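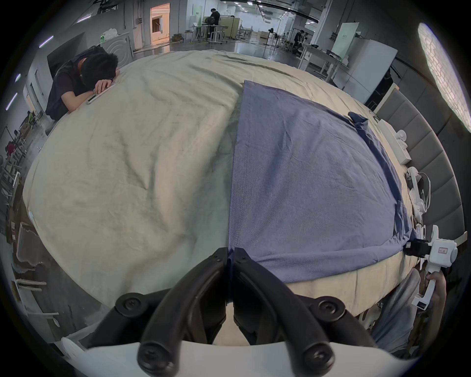
Greer Rennie wrote to tell me that I fold like a man wrapping chips, and that anything worth putting in a drawer should first be laid out flat on a bed and taken by two corners.

I had my doubts. I have owned clothes and cloths since 1985 and most of them have gone into cupboards in a lump without complaint. But Greer has opinions on laundry the way other people have opinions on cheese, so I gave the bed method a fortnight.

The flat part I'll grant her. A dark blue cloth on a cream sheet shows you where its edges are, and if there's a seam down one side you have something to line up with. Taking hold of both lower corners before you move anything does stop one side wandering off - my usual trouble.

What I don't believe is the rest of it. A bed is soft, for a start. The sheet wrinkles, whatever you've put on top goes along with the wrinkles, and you smooth one only to raise another. I did the same cloth on the kitchen table and it came out better in half the goes, with less stooping.

Then there's the folding board Fraser Lindsay swears by, a Carwood thing with flaps. He says it saves him 20 minutes a week. I asked how he'd measured this and he changed the subject to his boiler.

So the tea towels are now in thirds, done on the table, and the drawer shuts. The fitted sheets are still in a lump. Greer says there's a way with those too, tucking the corners into each other, and she's sending me instructions. I'll read them.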